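Naltier Publishes Method for Teaching Robots to Handle Cloth From Hand-Held Demonstrations

Technique sorts recorded demonstrations by the moment of first grip and trains on fewer of them

Naltier today released a research paper and supporting code describing a method for training robot arms to pick up, unfold and fold small cloth items. The work was carried out over the past year with Cevby, which builds hand-held grippers for recording demonstrations, and Santoro, a commercial laundry equipment supplier that tested the trained system at one of its sites.

The method, called Isine, deals with a common problem in robot learning. Cloth has no fixed shape. A towel dropped on a table lands differently each time, and a robot that has learned to pick it up in one position often fails when a corner is tucked under or a fold hides the edge. The usual remedy is to record more demonstrations. Recording takes people's time, and much of what is recorded turns out to be nearly the same as what is already in the set.

Isine takes a different route. It looks at each demonstration in the short stretch before and after the gripper first closes on the cloth. Demonstrations in which the cloth lies in a similar way and the gripper approaches from a similar angle are placed in the same group. The training program then draws evenly from the groups, so that rare starting positions count as much as common ones. Demonstrations that add little to their group are set aside and can be brought back later if the task changes.

In the study, a control policy trained on 200 demonstrations selected by Isine performed as well on towel folding as a policy trained on the full unsorted collection. The team ran 211 trials on a robot arm using towels that had not appeared in training. The starting positions were fixed in advance and shared between the two policies, so each faced the same set of crumples, twists and partial folds.

The largest gains came on starts where the towel was bunched up with no corner showing. The policy trained on unsorted data tended to close on the top of the pile and lift the whole towel. The Isine policy more often went for an outer fold, lifted it a short distance and waited for the cloth to hang before making its next move. The paper attributes this to the even draw across groups, as outer-fold grips made up a small share of the raw recordings.

How the demonstrations were recorded

All training data came from people using hand-held grippers. The person holds the tool, reaches for the towel and completes the task as they would with their own hand, while a camera on the tool records the view over the jaws. No robot is needed during recording. The same style of gripper is later fitted to the arm, so what the camera sees during training is close to what it sees when the robot is working.

Naltier chose to record in ordinary shared rooms with other items left on the tables and people going about their work nearby. Earlier tests with plain backdrops had produced policies that worked in the test area and did poorly elsewhere. Moving the recording sessions into busier rooms removed much of that drop without any change to the training program. Faces in the recordings are blurred before the data is used.

Operators were given short written instructions. They were asked to leave the towel wherever it landed, to avoid smoothing it before starting, and to carry on if a grip slipped. Slips and second attempts stay in the collection. The paper reports that removing them made the trained policy worse at recovering from its own mistakes.

Each operator completed a practice session before any recordings were kept. The sessions covered opening and closing the jaws at an even speed, keeping the towel in view of the camera, and returning the tool to a resting height between attempts. Operators worked in short blocks with breaks, as tired operators tended to rush the approach and skip the small corrections the method depends on.

Testing outside the lab

Santoro ran a trial of the system for 2 weeks in June at a folding station that normally handles hand towels. The arm worked on one side of the table and staff kept to their usual routine on the other. The trial was intended to find out where the method breaks down and did not measure output against a human worker.

Two kinds of failure were the most frequent. In the first, the arm picked up two towels at once when they had been left in contact. In the second, thin towels with a smooth finish slid out of the jaws during the lift. Neither case was well covered in the original recordings. Naltier has since recorded more demonstrations of stacked and overlapping towels, and these are included in the public release. The slipping problem is being studied together with Cevby and may call for a change to the finger pads.

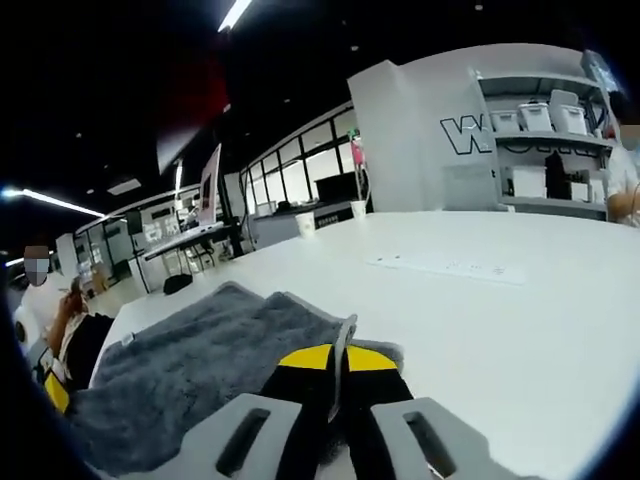

Can the method be used for items other than towels?

The grouping step does not depend on the type of cloth, and the team has begun applying it to napkins and pillowcases. New demonstrations are needed for each kind of item, and results for these have not yet been published.

What is in the release

The release contains the paper, the code for grouping and selecting demonstrations, the trained towel-folding policy, and the list of starting positions used in the trials. The demonstrations are supplied both sorted and unsorted, which allows other groups to repeat the comparison or try their own selection rules on the same material. A short guide explains how to prepare recordings made with other hand-held tools, provided they include video from the tool and a record of how far the jaws are open.

The grouping step runs on a single desktop computer and finishes in up to 2 hours for a collection of the size used in the study. Training the policy takes longer and needs a graphics card. Settings for both steps are listed in the guide.

Limits of the work

The results cover small, flat cloth items on a level table. Larger items such as sheets usually need two arms and were not tested. The method also relies on the cloth being visible to the camera at the moment of grip. Where the jaws block the view, recordings can end up in the wrong group, and the paper describes a manual check that was used to catch these. The team plans to automate that check in a later version.

Lighting was not controlled during recording, and the paper does not separate its effect from that of the room itself. Groups planning to use the method in dim or strongly colored light are advised to record a small set of demonstrations under those conditions first.

Availability

The paper, code and demonstrations are available now from the Naltier research page at no cost for research use. Companies wishing to use the trained policy in a product should contact Naltier for license terms. Questions about the hand-held grippers should be sent to Cevby.

About Naltier

Naltier develops software for robots that handle soft and irregular objects. Its research group works on data collection, control and testing, and publishes its results with the code needed to repeat them.

Media contact: Naltier press office, through the contact form on the company website.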